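Old Dell, new life (maybe)

09/03/2024

Quick one tonight, dinner's on. So the old tower finally came out of the cupboard. It's been sitting behind the vacuum since December and I was sick of moving it every time I wanted the ironing board. Plan was wipe it, drop it at the tip, done. Then Nizar Salameh from work said don't you dare, there's years left in those, and offered me 20 bucks for it as is. Which of course made me want to keep it.

Side panel off. Dust. So much dust. Took it out to the back step and went at it with a paintbrush and a can of air, sneezed for ages. Should of worn a mask.

Things I'd forgotten about these office machines – they're quite nice to work on. Blue plastic tabs for the drives, so you're not hunting for a screwdriver every five minutes. Laying it flat on its side helps heaps too, you can get your hands in without the whole thing rocking about. Still managed to skin a knuckle on the metal. Bandaid, cuppa, back to it.

Memory next. Maëlle Gill had a spare 4 gig stick in her drawer of bits and posted it over, wrapped in a sock. Haven't put it in yet, want to check it's the right type first.

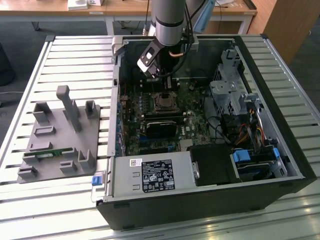 The cables are what bug me most. Red, yellow, orange, black, all bunched down the one side and never quite the length you want. I'd like to tie them back a bit before the panel goes on again. Got a bag of velcro ties somewhere, probaly in the same cupboard.

Also need to decide what it's for. Music in the shed? Something for the kids to do their typing on? Yolanda reckons a file server but I'd have to leave it on all day and the power bill is bad enough.

Anyway, rice is boiling over. More when the memory's sorted.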